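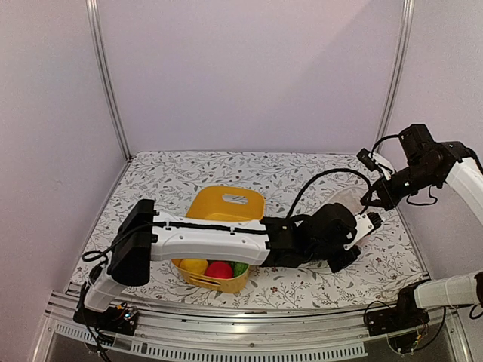
What should go back into the basket first when the play food is tidied away?

Put the big, hard pieces in first, such as the apples and lemons, and leave anything with thin or trailing parts until the end so that it can lie on top.

Home Corner Care, Session 4: Play Food, Baskets and Bags
Notes by Nazanin Rezaei, 2026-04-25

Welcome back, everyone, and thank you for bearing with me last time when we ran over on dressing-up clothes (I could have talked about buttons until supper). This session is a gentler one. Play food is the part of the home corner that children reach for first and the part that gets tipped out most often, so it repays a bit of thought about where each piece lives.

Start by sorting on the table, with a cloth down. A patterned cloth is perfectly all right, and it does make the table feel like somebody's kitchen, though small green things can vanish among printed leaves, so run your hand over it before you fold it up. Make one group of hard plastic pieces and another of soft, fuzzy ones. They want different cleaning and they are happier stored apart.
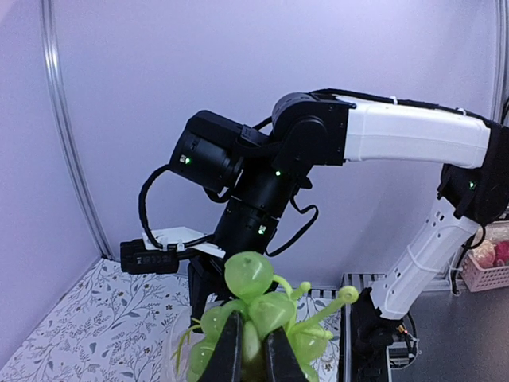 Grapes and anything else with stalks or tendrils need more patience than an apple does. Pick them up by the thick part of the bunch and let the thin bits hang. I have mended more stalks than I care to remember, and nearly all of them had been squashed under something heavy at the bottom of a tub. If a piece has a sharp broken end, take it out of use that same day and put it in the mending box.

Cleaning the hard pieces is simple: warm water, a drop of washing-up liquid, a soft cloth, then 30 minutes on a towel. Turn them over halfway through. The soft pieces should be cleaned as their labels say, and they must be dry right through before they go anywhere near a bag — squeeze one in your fist and feel for any coolness in the middle.

Now, bags. Clear zip-top ones are my favourite, as a child can see what is inside without emptying it on the floor. Open the mouth wide, lay the bag on its side and slide the food towards the closed end. Press the air out with a flat hand and only then run your fingers along the seal.
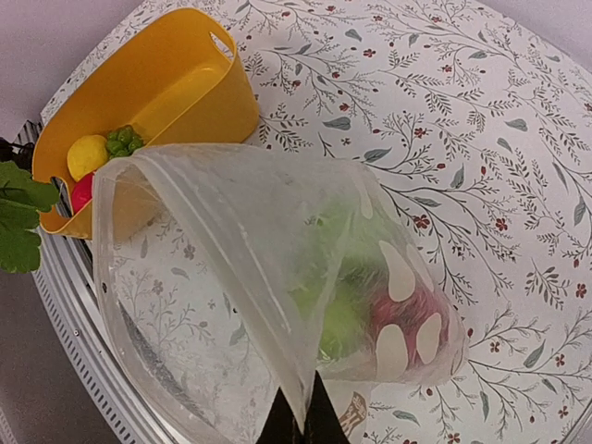
A bag that is too full will spring open again, so use 2 smaller ones if you are having to fight with it. Firouzeh Babaei, who taught this session before me, always kept the bags for the cupboard and the basket for everyday play, and I have never found a better arrangement. Whatever is out this week goes in the basket, whatever is resting goes in a bag, and in May we swap the lot round. Please remember that bags are for grown-ups to handle and should be stored well out of reach.

As for the basket, choose one with handle holes that small hands can get hold of, and don't heap it above the rim. 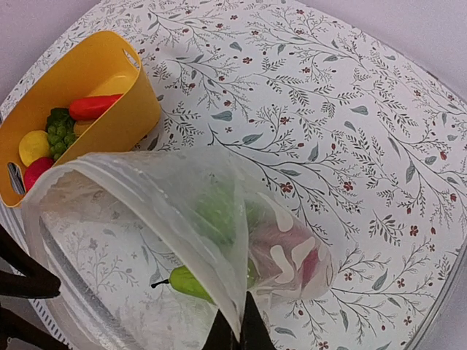 Toy fruit and a red chilli pepper in the yellow basket, with a zip-top bag alongside.

For next time, please sort one basket of play food at your own setting and jot down which pieces you moved into bags and which you left out. Half a page is plenty. Bring any broken bits along too, and we'll have a look at them together over tea.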